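How do I get on the ballot for town council in Jodstead?

Gobnait Duggan
I want to run for the open seat in Jodstead this fall and the clerk's page has me confused. One line says 200 signatures, another says 295. Do I need both, or is one for county seats? I've got a clipboard, a decent pair of shoes and most of October free, if that's even soon enough.

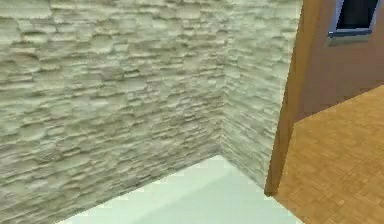 Stone wall, inside corner

Also, can people sign if they live out past Lynch Road?

Hsin-yi Hsueh
I ran two years ago (lost, but had a great time!). For council it was 200 valid signatures, and 295 was the county number. Get extras - they tossed a bunch of mine over bad addresses. October is way too late for collecting, so call the clerk now and ask for the filing date in writing. Past Lynch Road depends on the ward map. I had to ask for the paper one because the online version kept freezing on me.

Prenetti
no idea on the signatures but my cousin won with 1,022 votes so its doable. knock on doors at dinner time, people are home

Posted 11 Aug 2026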